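January 12, 2020

The bathroom sink was the last thing on my December list and it slid into January, as the last thing on a list does. I finally did it this weekend. I'm writing it down mainly so I remember what I decided, and a couple of people asked after the kitchen post.

The old setup was a pedestal sink with no room to put anything down. Whatever we used in the morning ended up on the toilet tank or the windowsill, and every few days something went on the floor. When we moved to Rutalcombe I told myself I would live with it for a month. That was 14 months ago.

So now there is a proper vanity with a stone top and a cabinet underneath. The top is a gray-beige marble pattern with soft veining. I had wanted plain white, and I still like plain white, but the veining hides dried water spots very well and I have stopped arguing with it. The basin is set in from below, so I can push water and crumbs of toothpaste straight over the edge with my hand. With the old sink I had to go around the rim with a cloth.

The cabinet is dark charcoal with two flat doors and no handles. I went back and forth on that. Handles would have been easier with wet hands, but it's a narrow room and I catch my pockets on everything. Fingerprints do show on the dark fronts. I wipe them when I do the mirror.

The faucet is matte black, one lever on top. My cousin Fadime Gezer came by to look at it and said I would be scrubbing white crust off it by spring. We do have hard water. So far I dry it at night with the hand towel and it looks fine. She also said the mirror should have a frame. I left it without one.

The rule I made for the counter is that it only holds what gets used every day. That came down to the toothbrush, the toothpaste and a few flowers. Everything else went below or went out. I threw away a lot of small hotel bottles, some of them older than our marriage, and 2 hairbrushes I don't think belonged to either of us. I kept the good scissors, which had been missing since the move and were inside a makeup bag inside another makeup bag.

The toothbrush lives in a mug. I looked at the holders at Mapplebeck, and the ones I liked cost more than I wanted to spend on something that collects gunk at the bottom. I had a cream mug from a set where the others had broken. It goes in the dishwasher once a week. I might find a small dish for the toothpaste too. At the moment it lies along the front edge of the counter, and it's always the first thing I move when I clean.

The flowers are fake. They're white, something like daisies, in a little square black vase next to the faucet. I tried a real plant in there and it lasted until the second cold week. I rinse these under the tap when they get dusty.

Soap went up on the wall shelf to the left. It's a black wire grid with a gold rim, and the gold doesn't match one other thing in the room. I bought it before I bought the faucet. If I were doing it again I would pick the metal color first and then shop. The towel bar on the right is black, so at least the two things I touch most agree with each other. I put the pink towel there because it was clean and it was on top of the pile. I thought I would swap it for a gray one and now I don't want to. The wall panels are a pale lavender gray and the pink is nice with them.

Still to do: a bin that fits inside the cabinet, and some kind of divider so the cleaning bottles stop falling into the spare toilet paper. I also need to touch up a scrape by the door where the old sink went out. The paint can from the previous owners says Kalex on the lid and nothing about the color, so I'll have to take a chip to the store and hope.

Next weekend is the hall closet. I've been putting that one off since before the kitchen, and the vacuum no longer fits in it.
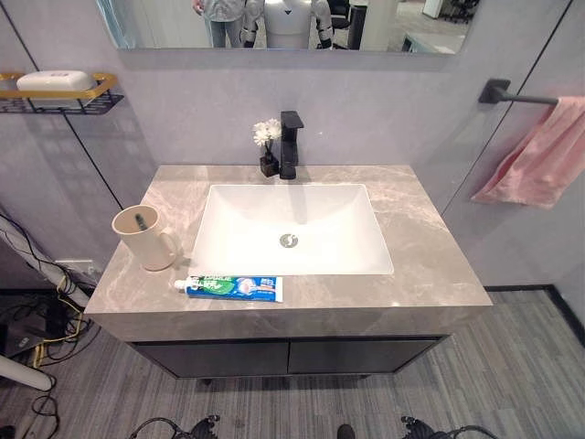

The new sink, with the pink towel staying put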